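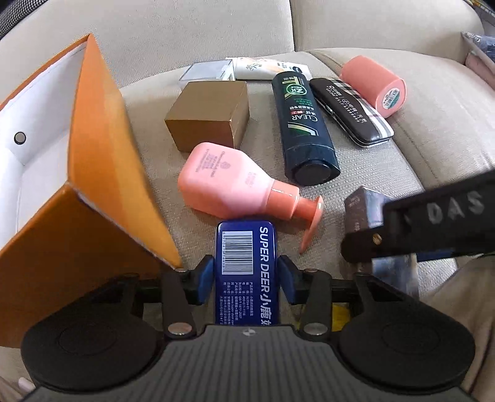 Figure 3. An orange box with a white lining, a smaller white box and a cream tube on a beige fabric seat.

4.2 What people keep, and what they say about it

I went into this part of the study expecting to talk about clutter. I'd read Warnier on household storage, I had my coding sheet ready, and I figured most people would be a little embarrassed about the boxes in their closets. Boy, was I wrong! The folks in Clatamard love their boxes, and they'll happily tell you so for an hour if you let them (I let them, which is why the transcripts are so long).

We mailed out 700 diaries and got 300 back that were complete enough to use. Between them they hold 3,652 entries, each one covering a single piece of packaging that came into the home and what became of it. Polyxeni Andreadis did the first round of coding and I did the second, and we fought mostly over the word "kept." Is a box kept if it's sitting by the back door for a month? She said yes. I said no, and I've since come around to her side, so the tables in Section 5 follow her rule.

Stiff boxes with a lid or a flap that closes (Figure 3 has an orange one with flaps) came up again and again in the interviews. People put buttons in them, old letters, phone chargers, baby teeth. One woman in the Lakard neighborhood keeps her tax papers in a box that once held chocolates, and she told me she'd bought the chocolates partly with the taxes in mind. Tubes hardly ever got a second life - they were squeezed flat and thrown out, and the diary entry was usually one word long.

I should say something about gifts here. Amano argues that the wrapping on a present belongs to the giver for a while, even after it's been handed over, and I didn't really buy that until I read the January entries. Writers who tossed plain shipping boxes the same evening would hang on to a gift box for weeks. "It's too soon," one man wrote, and then four days later, "still too soon." We hadn't planned a code for that, so we added one (G4, see the appendix) and went back through the whole pile.

There's a weak spot in all this. The people who finish a diary about packaging are probably the people who already care about packaging, and our return rate doesn't let me rule that out. The short phone survey in Section 4.3 was meant to reach some of the others, and it got us partway there.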